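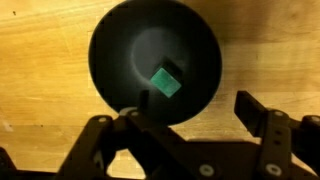 Ticket: second gripper, buy now or hold off?
Status: open
Site: Hodville bench
Category: equipment / purchasing

Hi again! I know this queue is mostly for things that are broken, but the purchasing form sent me here when I picked "spare parts," so here we are.

We're running the block and bowl task on the Prastora arm, green block, black bowl, plain wood tabletop. I'd like to get the budget sorted before we add more tasks. Lillona quoted me 699 for a complete replacement gripper, or 199 for the finger and linkage kit (screws included, I asked twice). Shipping is extra on both and they won't hold the price past October.

What I've tried so far:

- Went through the parts drawer. We have spare screws but no spare linkage plates, so one bent plate and we're stuck until a delivery shows up.

- Asked Soler if their kit fits. They said the fingers would but the wrist camera bracket wouldn't, and I really don't want to redo the camera mount (it took me most of an afternoon last time).

- Checked lead times. The kit is 3 days, the full gripper is 60. Sixty! I read that line over and over hoping it was a typo.

Update, 10:40 a.m.
Lillona wrote back. The kit does not include the motor, so if the motor goes we'd be waiting on the long lead time anyway. That makes me lean toward ordering the kit right now and putting the full gripper in next year's plan, but I'd love a second opinion before I spend the money.

Update, 2:15 p.m.
Purchasing says anything under 200 can go on the card with no approval, and the kit squeaks in by one dollar before shipping. Does shipping count toward the limit? The policy page doesn't say and I'd hate to get it bounced.

What I need from you:

1. A yes or no on the shipping question.
2. The right budget code for the full gripper. I've been using the one for consumables and I'm pretty sure it's wrong.
3. Somebody to confirm we're keeping the same camera bracket next year, so I don't order around it.

Leaving this open until I hear back on the first one.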